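4. Preparing a greeting card file in Brukura

Read this section before you place any text or artwork. Page size, bleed and fold direction are set when the file is created, and changing them later moves everything on the page.
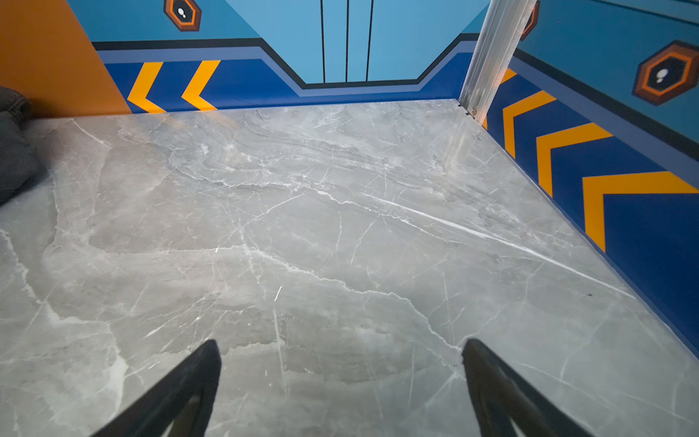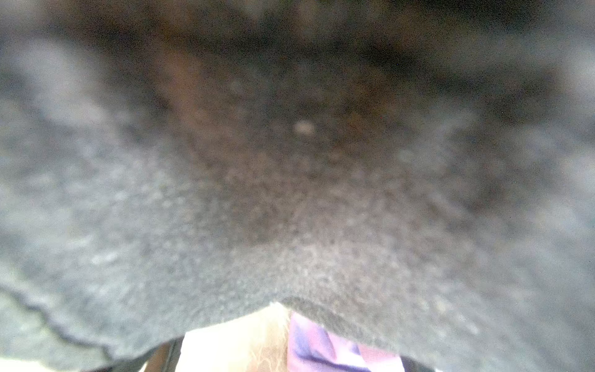
Gray surfaces: veined marble-pattern floor tile (first), dark speckled fabric (second).

4.1 Creating the card

1. Open Brukura and choose File > New > Folded Card.
2. Pick a finished size from the list. For a size that is not listed, choose Custom and type the width and height of the card when closed.
3. Under Fold, choose Left (opens like a book) or Top (opens like a tent).
4. Set Bleed to 4 mm on all sides.
5. Set Resolution to 300 and click Create.

The card opens as four panels named Front, Inside Left, Inside Right and Back. With a top fold the two inside panels are named Inside Upper and Inside Lower, and the back panel is shown upside down. Leave it that way. It comes out the right way up on the folded card.

Note: Files made with the older Didel template have a smaller bleed. Open them with File > Convert Card and check every panel afterward.

4.2 Placing a background

1. Click the panel you want to fill.
2. Choose Place > Background and select your picture.
3. Drag the corner handles until the picture reaches the red bleed line on every side.
4. Look at the number in the Info bar. It shows the resolution at the current size, and it drops as you enlarge the picture.

Anything under 200 gets a yellow flag. You can still export the card, but fine texture will look soft in print. Flat, plain backgrounds suffer less from this than detailed ones.

To run one picture across the front and back, hold Shift and click both panels before step 2. Keep faces and lettering away from the fold.

Caution: Do not stretch a picture by its side handles to make it fit. Use Crop.

4.3 Adding the greeting

1. Select the Text tool and draw a box inside the green safe line.
2. Type or paste the greeting.
3. Choose a typeface. Fano is installed with the program and includes accented letters.
4. For light text on a dark background, set Weight to Medium or heavier. Thin strokes can fill in on uncoated stock.

For an invitation, put the names on one line and the time and place on separate lines:

Nyokabi Masanja and Marisol Quintero
October, 5 p.m.

Text that crosses the safe line turns red on screen. Move it or make it smaller before you export.

4.4 Printing a proof

1. Choose File > Print Proof and turn on Fold Marks.
2. Set your printer to two-sided, flip on short edge. For top-fold cards, use long edge.
3. Print one copy on plain paper at 100% scale.
4. Trim along the corner marks, fold, and check that the inside panels are the right way up.

If the inside is upside down, go back to step 2 and switch the flip setting. Do not rotate the panels in the file.

4.5 Exporting for the printer

1. Choose File > Export > Press PDF.
2. Select the Nzioka preset for folded cards. It keeps the bleed and leaves out the fold marks.
3. Click Check. Fix anything listed in red.
4. Click Export and save the PDF under a new name.

Envelopes are set up in a separate file. See section 5.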